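Review: the Vostport open day and the Ando assembly cell

I went to the Vostport open day in May to see the Ando cell, a two-arm setup sold for taking apart and refitting desktop computers. We refurbish office machines, so I wanted to know if it could handle memory and processors without a person standing over it.

Rocío Pastor ran the demonstration. She kept the talk short and took questions while the arms were working, which I liked. The computer lay on its side on a slotted aluminum table with the side panel off. Small parts go in a printed tray next to it.

The software, called Sevow, is the best part. You teach a step by moving the arm by hand, then name it and put it in a list. Győző Kelemen from our shop tried it and had a step saved in 9 minutes. The screens are plain and the text is large enough to read from the table.

The arms are slow near the board. That is a setting, and Pastor said most buyers leave it alone. Reaching memory slots in a crowded case is hard for a gripper this wide, and I would ask for narrower fingers before ordering. Cables are my other worry. Our cases come in with wires all over the place, and I didn't get a clear answer on who tidies them first.

Vostport says the cell is meant for shops that do some 1,000 machines a year. We did 1,628 last year, so we are in range. Training takes two days and is charged separately. The noise was fine – I could talk at a normal level beside the table.

I'd go again, and I have asked for a trial with our own cases.
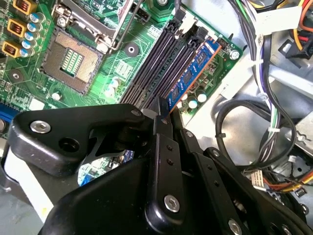
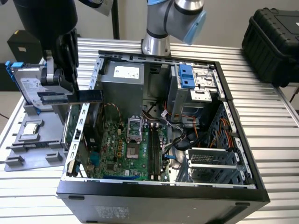
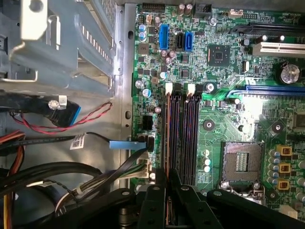

The Ando cell at the Vostport open day, with the desktop computer open for memory work.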